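Thursday

In early, before the heating had caught up. Séverine was already at the bench with the new draft of the handling rules printed out and a pen behind her ear. We had agreed to get through section 4 before lunch, the part about what has to be true of the table and the arm before anyone presses start.

The draft that came back from Codlow is 21 pages. The old one was nine. Most of the extra is definitions. I don't mind definitions but they had "work surface" and "working surface" meaning two different things, so that went on the list first.

Section 4.2 took most of the morning. It says the operator must stay outside the marked line while the arm is powered. Fine. Then it says the operator may place items on the table "as needed," and it doesn't say the arm has to be stopped for that. Séverine thinks anyone sensible would stop it. I think a rule that depends on the reader being sensible should be written again. We wrote: arm stopped, hand off the controls, then place items, then step back, then call it out loud. She wanted the call to be one agreed word. We settled on "clear."

After that we went on to the snack packages, where the rules are thinnest. The draft treats all packaged food as one class. A chip bag and a flat wrapper are nothing alike to a gripper. One has air and loose foil in it and the other you have to get hold of by an edge. I want them split into soft and flat, with a separate grip limit for each. 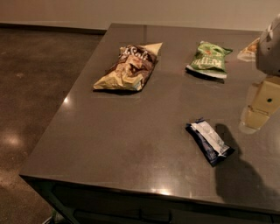 Snack packages on the metal table, gripper down at the right.

The glossy table is another thing. It throws back reflections, and the draft has one line on lighting, which says it should be "adequate." Ludivine Rolland had already put a note in the margin asking adequate for whom. I added that the surface should be wiped before each session and that the overhead lights should be noted in the log along with the start time. Séverine said people will skip it. Probably. It should still be in there.

Ate at the desk. Cheese sandwich, the last of the soup.

Afternoon was the log sheet. Imel wants every session recorded, including the ones stopped early, and I agree with that. They went through the sheets from the Brornport site and found 585 sessions logged, with 60 of them missing the reason for stopping. Those can't be used for the review. I moved the reason box up next to the signature, and changed it to a short list with a line for anything else. Séverine tried filling one in standing up with a clipboard and said the boxes were too small. Made them bigger. Now it runs to 2 pages and I'm not happy about that, but I can't see what to take out.

Still open: who signs when the operator and the observer disagree. The draft says the operator. I'd say whoever asked for the stop. Left it for the call with Royer.

Home late, rain the whole way. Must remember to send Ludivine the clean copy of 4.2 before she starts marking up the old one again.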